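## 4. Setting up your wardrobe in Todix

You have unpacked the garment scanner, charged it and thrown away the little card telling you to register. Go and get the card back. You need the code on it for step 2.

1. Open Todix and choose **New wardrobe**. Call it whatever you like. Marlies Haslinger, who wrote the first version of this guide, called hers "Regret," and the software accepted it without comment.
2. Type in the code from the card. Capital letters matter.
3. Set your season dates. The default summer begins in July, which suits very few people who own sandals.
4. Scan one garment at a time, front first, then the care label. Hold the scanner still until it beeps twice. One beep means it has seen a garment but has no opinion yet.
5. Pick a category. Jumpsuits go under **Dresses**. We have had letters.

> **Note:** The basic plan holds 55 garments. Socks count as one garment per pair, and a twinset counts as two. If you go over, Todix keeps scanning and stops saving, so check the counter at the top now and then.

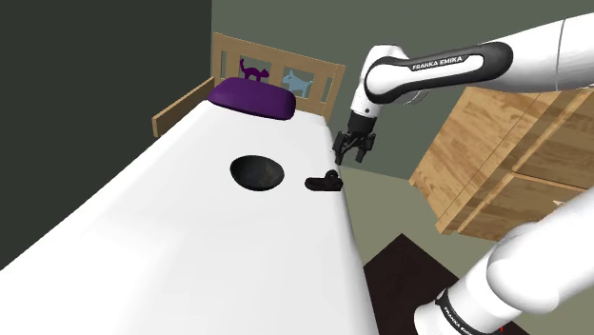

6. When you have finished a batch, tap **Sort** and wait. A batch of 15 takes less than a minute. Sequins take longer.
7. Go through the **Unsure** tray and fix what needs fixing. Todix tends to file wrap skirts as scarves, and it has never met a cape it didn't take for a blanket.

### 4.1 Building outfits

Tap two or more garments and choose **Pair**. The match score runs from 0 to 2000 and is worked out from color, weight and season. It takes no account of taste. Teresa Krajewska in our support team wears an outfit to work that scores 1132, and it looks better than anything the software has ever proposed — so treat the number as gossip.

To stop Todix suggesting a garment, press and hold it, then choose **Rest**. Resting garments stay in the wardrobe and still count toward your limit. Bridesmaid dresses can be rested permanently.

**Caution:** *Clear all* clears all. There is one warning screen, it is short, and the two buttons are closer together than we would like.

### 4.2 If a garment won't scan

- Black velvet: turn it inside out and scan the lining.
- Missing care label: choose **No label** and enter the fabric by hand. "Itchy" is not on the list.
- Anything with a Cadov zipper tag: cover the tag with your thumb, or the scanner reads the tag and files the coat as a zipper.
- Error 3: wipe the lens with a dry cloth, restart the scanner and begin the batch again from the last saved garment.

Fabric list last updated 7th March. For shoes and boots, see section 5.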